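Hand-held gripper comparison - pre-session checklist with comments
Site: Clollham apartment, living room table
Filled in by: Ya-wen Chung
Start: 19:20, August

1. Handles tight, no play when I shake the tool. OK, both tools.
2. Pivot caps, left and right of linkage. OK on Ferkudance. On the Tu tool one cap was turning by hand, I tightened it and marked it with pen.
3. Blue jaw lining clean and fully glued. OK. Please do not use alcohol on it, the glue becomes soft.
4. Jaws close parallel, gap under paper test. Ferkudance pass. Tu pass on second try.
5. Opening force, spring scale. Both under the limit of 700 grams.
6. Camera lens wiped, mount screw checked. OK.
7. Free card space for 20 clips each. NOT OK at first - old files from Flellumdale were still there. Copied and deleted.
8. Floor free of cables where the operator stands. OK.
9. Tablecloth does not slide when pulled. Partly. It moves a little at the left side, so I accept it for light items only.
10. Soft items: bubble wrap, snack bags, paper cup. No sharp edges, no open food.

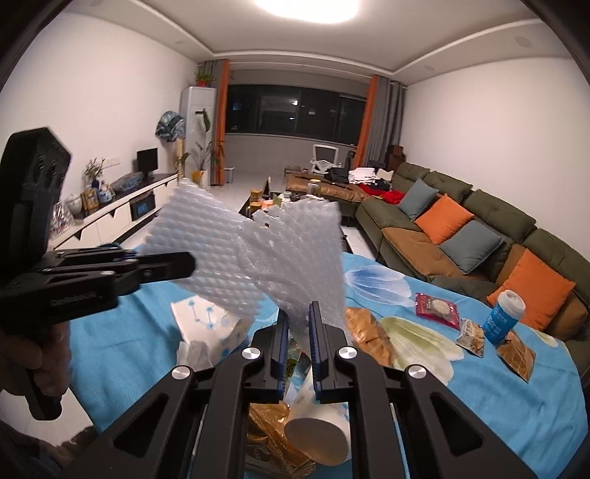 11. Two tools in the same space: operators agree who moves first. OK, but we must say it aloud every time. In trial 13 both of us moved together and the fingers touched.
12. Rest after up to 7 trials. Not followed, my wrist was tired. Next time use the timer.
13. Fingers of the other hand stay away from the linkage. OK.

Open point: replace the loose cap on Tu before the next comparison.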